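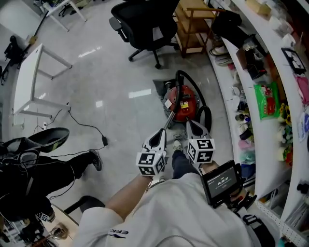
Hoy quiero contaros una cosa de la oración en familia, por si a alguien más le pasa lo mismo que a nosotros. Va en hilo porque me enrollo, ya me conocéis.

Llevábamos desde junio intentando rezar juntos después de cenar – bueno, juntos es mucho decir. El mayor miraba el reloj, la pequeña se metía debajo de la mesa y mi marido y yo acabábamos los Salmos con voz de regañina. Un cuadro.

Se lo conté a Lowri Landeg, que lleva el grupo de padres en la parroquia de Prutano, esperando que me recomendara un libro o algo así. Me preguntó cuánto duraba nuestra oración. Pues veinte minutos largos, le dije, muy orgullosa yo. Se echó a reír, con todo el cariño del mundo, y me dijo que probáramos con 2.

¡Dos minutos! Me pareció poquísimo, casi una falta de respeto. Pero probamos: una vela, un versículo y que cada uno diera gracias por algo del día. La primera noche Owen, que tiene 6 años, dio gracias por las croquetas. Y por las croquetas otra vez, que le habían gustado mucho.

Ahora es él quien pide encender la vela. Hay noches en que se nos olvida y noches en que alguien se enfada y se va a su cuarto, y esas noches rezamos los que quedamos y le guardamos el turno para el desayuno. Eso de guardar el turno fue idea de la niña y a mí me emocionó bastante, la verdad.

También hemos empezado una libreta donde apuntamos por quién pedimos. La abuela sale casi siempre, y el perro de los vecinos unas cuantas veces (ya está mejor, gracias a Dios).

Krisztina Simon me escribió ayer preguntando qué hacer con los adolescentes, y ahí os pido ayuda, porque el mío tiene once y todavía no he llegado a esa pantalla. ¿Le dejáis elegir la lectura? ¿La música? ¿Lo dejáis en paz una temporada? Contadme por aquí, que os leo a todos aunque tarde un poco en contestar. Un abrazo grande – y a los que estáis empezando, mucho ánimo.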